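Celebrity & Entertainment Reporting, Week 4 handout
The home tour piece (and how not to get it wrong)

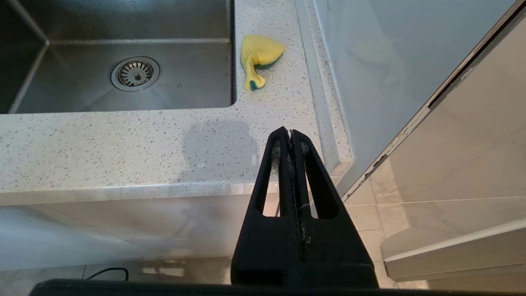 Home tours are the bread and butter of the celebrity desk. Cheap to run, readers stay on the page, the star's people usually hand you the material. So you'll write a lot of them. Problem: most come out sounding like the real estate listing. First fix is nouns. "Dream kitchen" tells me zero. White countertop with small gray and black speckles, stainless sink set into it, round drain in the middle of the basin: now I have a kitchen. Write it down plain first, then decide what the piece needs. Usually one detail per room. Maybe two in the kitchen, readers like kitchens.

Words to watch
"Quartz," "marble," "granite." Do not guess from a picture. If the publicist's sheet says it, attribute it. If you can't confirm, say stone-look or just say the color. Same with brands. We get more correction requests over countertops than over divorces, no kidding.
"Sprawling." Banned. "Boasts" too.
"Stunning." Only inside quotes.
"Modest." Careful. Modest compared to what?

Where the material comes from
1. Supplied tour. Star's team invites you, or sends a package. Assume everything in it was arranged.
2. Social posts. Star films own house. You may quote the caption, you may describe what is on screen. You may not say the kids "live there full time" becuase a toy is on the floor.
3. Listing. House goes up for sale, you write from the agent's text. Say so in the second paragraph at the latest.

Every piece needs to tell the reader which of the 3 it is. Come back to this in seminar, bring one of each.

Case: the Ultarberg house
We went over this in lecture, short version for those who missed it. Reality show couple, house in Ultarberg, tour ran on the Pranness entertainment site in July. Headline said "inside the couple's new home." It was a rental, booked for the shoot. Tour was paid for by Vurix, the furniture label, and the word "partner" showed up once, at the bottom, after the comments button. Readers found the rental listing before lunch. 281 comments, most of them on that.

What went wrong, in order:
- reporter never asked who holds the lease
- sponsor line too low on the page
- "new home" came straight out of the press email, pasted
- correction changed the headline but left the web address alone, so the old claim kept circulating

Any one of these could of been caught with a phone call. Note the correction also didn't say what had been corrected. Don't do that. State the error, state the fact, date it.

Privacy
Exterior shots: no house number, no street sign, no plates. Views out of windows count too. A skyline plus a water tower is an address, basically.
Kids' rooms: only if the parent published it first, and even then ask your editor. School names on the fridge, out. Medicine on a shelf, out. Mail on the counter, out.
Staff: they did not sign up for this. Crop or leave.
Security stuff (keypads, cameras, safe, gate codes obviously): do not mention even in passing.

Tone
Friendly is fine. You are a guest, sort of. But the star isn't your friend and the piece isn't a thank you note. One test: read it out loud, swap in the name of somebody you can't stand. Still works? OK.
Snark dates fast. Bathroom jokes faster.

Structure that works most of the time
Top: who, where (city only), why now. New show, sale, new baby, whatever the peg is.
Then source line.
Then rooms, in the order a person would walk them. Don't jump.
Quote by paragraph 4.
Price if there's a record of it. Records, not gossip.
End when the rooms end.

For next time
Read the Lemma packet, the first two articles, skip the interview. Write 4 paragraphs on a tour of your choice, source line included, no banned words. Post before class. Late ones get read but no comments from me, sorry, too many of you this term.
Quiz on corrections moved to week 6.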